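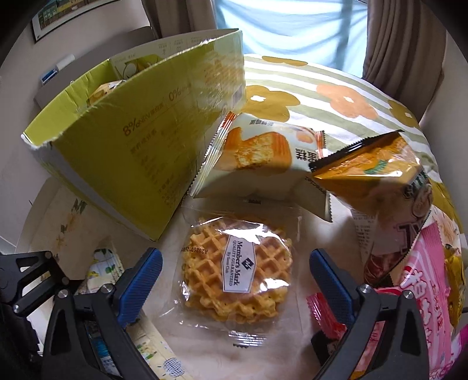 Cruise control and other promises

My brother-in-law swears cruise control saves gas. I've driven the same road to Niltmont for 13 years and I have my doubts. It's all hills. The car drops back on every climb, panics, then roars up in third like it's late for something.

So in March I kept a notebook. Nine trips with it on, nine with my own foot. The difference wouldn't buy a coffee – and my foot won. He says I cheated.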